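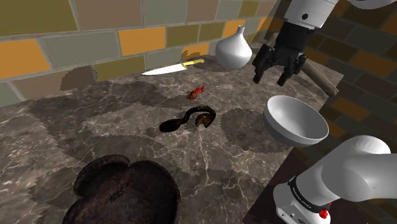 Simulated kitchen, arm over the marble counter, knife at the back.

Dear list,

On 10 September 2021 a member of the Lakico list wrote:
> Clearing a counter is a solved chore. Why does Totton still
> spend months on it?

I do not agree that it is solved. In our Tisach runs the arm must pick small things from a counter with strong shadows and veined stone. Of 159 tries last week, 13 ended with the object on the floor. That is in simulation, where nothing is greasy.
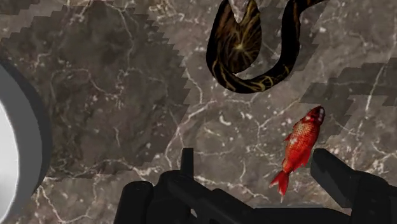
Red fish near the gripper fingers, dark curved object behind.

Shapes like these are harder for us than a bowl. I would not yet give this arm a real kitchen, and surely not the knife. Has anyone tried the Hidayat grasp planner on curved objects? I would be thankful for your numbers.

With kind regards from Totton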